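Kit Room Assistant, Sosow Sewing Supply

Full time, hourly, on site in Stasuvach
Start: July
Openings: two

Sosow sells sewing notions and mending kits by mail. We stock 1077 kinds of buttons, snaps, hooks, threads, zippers, and tapes, and we put together our own kits under the Onishi name. There are 13 of us, all in one building on the old canal side of Stasuvach. We are hiring two people for the kit room, where the Onishi kits are assembled, checked, and boxed.

These are permanent jobs. One replaces a person who is moving away, and the other is new. You do not need to have worked in a warehouse or a fabric store. You do need to like careful work with small objects, and to be able to keep at it for most of a day.

What the kit room does

An Onishi kit is a flat box with everything needed for one repair or one small project: replacing a coat lining, say, or putting a new zipper in a pair of jeans. The smallest kit has 6 parts. The largest, the full coat kit, has thread in two weights, a card of needles, chalk, lining fabric folded to size, interfacing, a set of buttons with backing buttons, and a printed booklet. Each one is put together from a written list called a build sheet.

Kits are made in runs of 125. Before a run starts, the parts come in from the stockroom and are checked against the build sheet. Then they are laid out, assembled, weighed, checked by a second person, and boxed. A finished box gets a label with the run code and the initials of the person who did the check. If a customer writes to say something is missing, we can look up the run and see whether the rest of it had the same problem.

Between runs there is other work. Buttons come to us in bulk bags and have to be sorted and put on cards. Thread from different dye lots has to be kept apart. Returned kits are opened, and whatever is still good goes back to stock.

What you would be doing

Reading build sheets and setting out parts for a run.

Assembling kits by hand. You would be on your feet or on a tall stool, whichever you like, and most people switch during the day.

Weighing finished kits and setting aside any that are over or under. A kit that weighs wrong is opened and fixed before the run goes on.

Checking kits assembled by someone else. We do not have people check their own.

Carding buttons and matching them by size and color. Some of the color differences are small. We have good lamps for this and ask for a short color test as part of the interview.

Cutting lining and interfacing to size with a rotary cutter and a steel rule. We will teach you. Cut-resistant gloves are provided and have to be worn.

Keeping the stock counts up to date on a tablet. The program is called Stiro. It is plain and a little slow, and most people have learned it within a couple of shifts.

Sweeping up and wiping down at the end of the shift. Everyone in the kit room does this, including the manager.

What we are looking for

You can follow written instructions in English and ask when a sheet is unclear. Build sheets do have mistakes in them now and then, and we would much sooner stop a run for ten minutes than open every box afterward.

You can lift a full carton of booklets from a cart to a waist-high shelf. They are the heaviest thing we handle. If that would be a problem for you, say so when you apply — one of the two jobs can be arranged so that it involves very little lifting.

You can see small differences in color and size, with glasses or a magnifier if you use one.

You are on time. Runs need at least two people, so when one person is late the other is stuck with carding buttons.

It would help if you have sewn or mended, done any kind of handwork, or worked in a kitchen, a pharmacy, a print shop, or another place where things are portioned or counted. It would also help if you have used a rotary cutter. None of this is required, and you will not lose points for leaving it out.

Hours and pay

The shift runs from 7:30 a.m. to 4 p.m., with a half-hour lunch and two paid breaks. There is no night or weekend work. In the fall, when holiday orders come in, we offer overtime at time and a half. It is voluntary. If no one wants it, the orders ship later and we put a note on the website.

Pay for both jobs starts at the same hourly rate, and we will send you the full pay scale when we reply to your application, before you decide on an interview. Your rate goes up after your first three months and again after a year. The scale is the same for everyone in the kit room and the stockroom, and it is pinned up by the time clock.

Health insurance starts the first day of the month after you join. Paid time off builds up from the first week. The whole company closes between Christmas and New Year's, with pay, and that week does not come out of your time off. Staff buy anything in the catalog at cost.

Where you would work

The kit room is on the ground floor, with the stockroom behind it and the shipping counter in front. There are no steps between the street door and your table. There is heat in winter. There is no central air, but there are two window units and we start an hour early in hot weather if everyone agrees to it.

The tables are covered in brown paper. The paper is pulled off and replaced when it gets worn. Small parts are kept in plastic trays, and you would spend a good deal of time filling them. Music is allowed at low volume. Earbuds are fine in one ear.

There is a lunch room with a stove and a refrigerator, and a bench out back by the canal. Parking is free on the street. The number of spaces goes down a lot after 8 a.m., but our shift starts before that. The bus stops at the end of the block, and there is a locked shed for bikes.
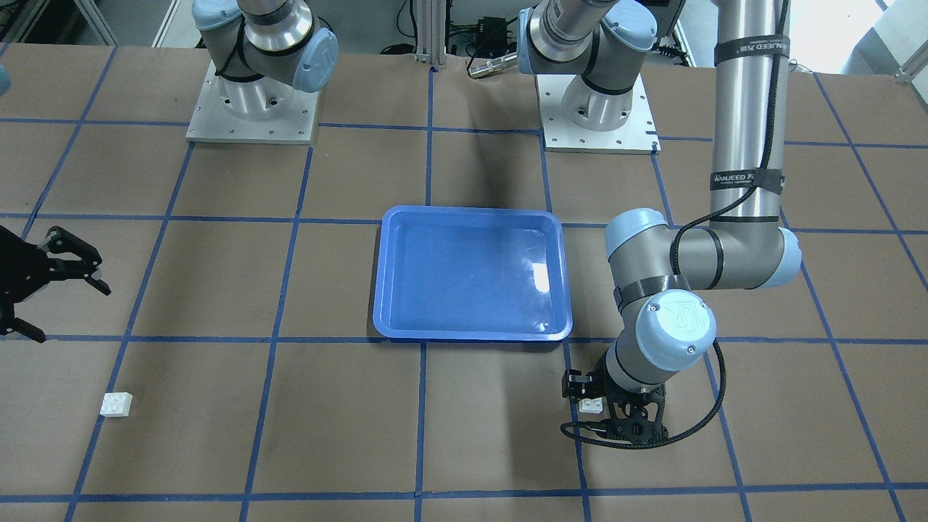 Training

For your first two weeks you work alongside someone who knows the room. The first days are mostly carding buttons and learning where things are kept. After that you join a run as the second pair of hands, then you set out a run yourself with someone nearby. Cutting comes last, and you will not be asked to cut for stock until you have practiced on scrap and feel ready.

At the end of the first month you sit down with Melur Lubis, the kit room manager, and go over what is going well and what is not. Melur has run the room for six years and wrote most of the build sheets now in use. If you find an error in one, she is the person to tell.

How to apply

Send us an email or a letter, or fill out the one-page form at the shipping counter. You can use a résumé if you have one. If you don't, a few paragraphs will do. Please tell us:

— your name and the best way to reach you
— which work you have done, paid or unpaid, that needed a steady hand or close attention
— when you could start
— anything you would need from us to do the job comfortably

Do not send a photo. References are welcome, but we will only call them after an interview and after asking you first.

Applications are read by Melur Lubis and by Annelore Heitmann, who handles hiring and payroll. We answer every one. We are reading them as they arrive and will take the ad down when both jobs are filled.

The interview

Interviews last an hour and are held at the building. The first half is a talk with Melur and Annelore. In the second half you take the color test and assemble three small kits from a build sheet, at your own speed. We look at whether the kits are right. We do not time you. You are paid one hour at the starting rate for coming in, whether or not we hire you.

If you need an interpreter, a different chair, more light, or an interview after working hours, tell Annelore when she writes to set it up.

Questions people have asked

Can I work part time? Not in these two jobs. We sometimes hire part-time help for the fall, and those ads go up in August.

Is there a dress code? Closed shoes and no loose sleeves. Long hair is tied back when you are cutting. Aprons are supplied and we wash them.

I have applied before. Can I apply again? Yes. Please mention it so that Annelore can pull your earlier letter.

Do you hire people who are still in high school? Only those 18 or over, on account of the cutters.

Could the job lead to something else here? It has for some people. Two of the current stockroom staff started in the kit room, and so did the person who now draws the booklets. Openings are posted inside the building a week before they are posted anywhere else.

Recent from Sosow

Shipping times for summer orders
Onishi coat kit: revised booklet now in the box
How to read a thread weight
Button sizes, with a chart to print
We are looking for pattern testers
Catalog corrections
Counter hours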